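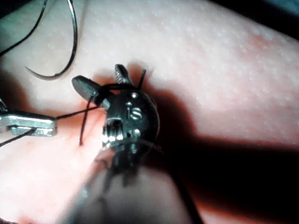
Chapter 3
Linking Booking Systems to the Front Desk

A property management system holds the room record; a channel manager passes rates and availability to outside sellers. Between them sits the interface, the part most open to fault. It can be compared to the wrist of a surgical instrument, a compact head with pivot pins from which two jaws open in a V – each jaw has its own angle, yet both depend on one joint. Room stock and rates are handled likewise in this chapter. The worked case is the Hofstetter, a hotel in Illport which sent 2,639 updates through the Relum interface in October.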